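Promia opens robot lab to visitors for an afternoon

Visitors got a close look at two-armed robots handling fruit and tableware on Thursday, when Promia held an open afternoon at its lab on the Danau business park. The company signed in 71 people between 1 p.m. and 5 p.m., most of them from nearby firms and the technical college.

Promia develops software for robots that do light kitchen and packing work. Its current project, called Kaewmanee, deals with soft food items that vary in shape and bruise easily. Mandarin oranges are one of the main test items, both whole and with some of the peel removed.

Guests were taken through the lab in small groups. Each group spent a few minutes at the tabletop station, where the arms work with a plate and fruit, and then moved on to a desk where staff showed how recorded arm movements are checked and sorted. Questions were taken at both stops.

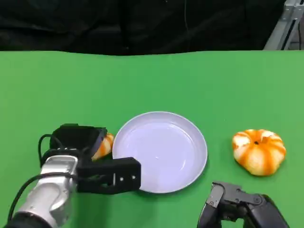 The tabletop station at Promia, with a white plate and partially peeled mandarin oranges near the two grippers.

According to the company, the project has logged 1,662 practice runs with citrus fruit so far. Another 2,467 runs cover plates, bowls and cups. Staff told visitors that a partly peeled orange is harder to handle than a whole one, as the grip that suits firm peel can crush the exposed segments.

Several visitors asked about speed. Promia said the arms are run slowly during testing and that it has not set a target rate for Kaewmanee. The company also said it does not plan to sell arms or grippers of its own and will supply only the software.

One early user is Fanero, a catering supplier that prepares boxed lunches for offices and schools. It expects to try the system on a single packing line in December. Workers on that line will continue to load the boxes by hand during the trial, and the robot will be limited to fruit.

Promia plans to hold another open afternoon in the spring. Places will be free, but visitors will need to sign up in advance at the front desk or through the company's website. Children under 12 must come with an adult.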